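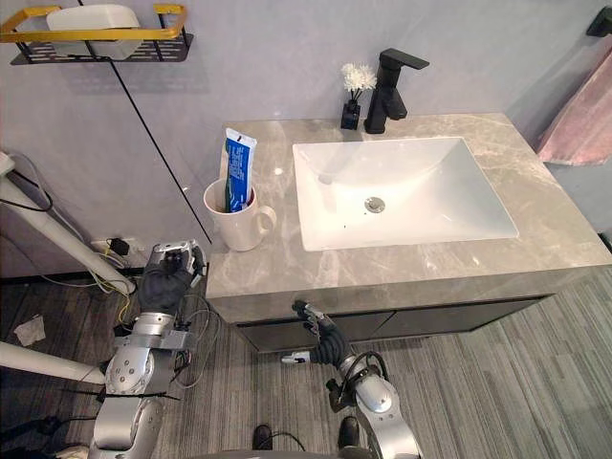
Grey marble vanity with a black tap and a toothpaste mug

Section 6: Setting up your own study area

Right, if you've got as far as section 6 you already have the Matutis map reader on your computer and you've had a wander round the Wunholm sample. Now for the fun bit – loading a town of your own so you can follow the edge of it outwards, decade by decade, the way I do for Skamthorpe in the book!

1. Open Matutis and choose New Area from the File menu. Type the town's name exactly as you want it printed on your maps. You can't change it later without starting again (I have a very nice set of maps of "Skamthrope").

2. Pick your base year. I use the earliest map sheet I can find that shows field boundaries, even if it's a scruffy one.

3. Drag your scanned sheets into the Sheets panel, oldest at the top. The reader takes up to 11 sheets per area.

Note: scan at 200 dots per inch. Finer scans look lovely but they make the reader crawl, and you won't see any more hedges.

4. Click three fixed points on each sheet. Churches are good, bridges are better, and pubs move more than you'd think. Stelios Raptis did all of Jugah using nothing but railway crossings and his maps line up beautifully.

5. Press Match. The sheets will slide about for a bit and then settle on top of one another.

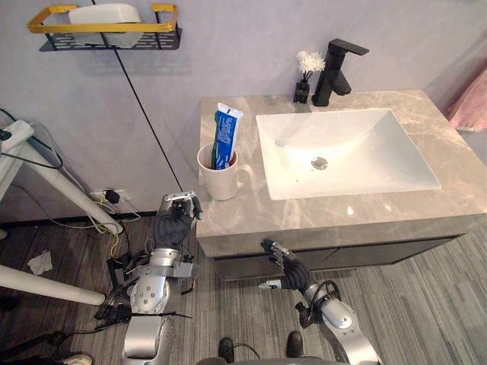 6. Check the corners before you go any further. If a road has a kink in it where two sheets meet, go back to step 4 and redo the points on the newer sheet only.

Caution: don't press Match again while the sheets are still moving. It saves the half-finished position over your good one, and Undo won't bring it back.

7. Trace the built-up edge for each year with the Edge tool. I count a street as built up once there are houses on both sides, and I leave out lone farms and anything with a moat. You may want a different rule, and that's fine, but write it in the Rules box so the next reader knows what you did.

8. Save, then choose Compare Years.

Note: if you draw an edge with more than 3000 points the comparison can stall. Use Simplify at its lowest setting and try again.

Filippos Galanis tested these steps on an older laptop and had no bother apart from the printing, so have a look at section 7 before you send anything to paper. Steps last checked 8/30/18.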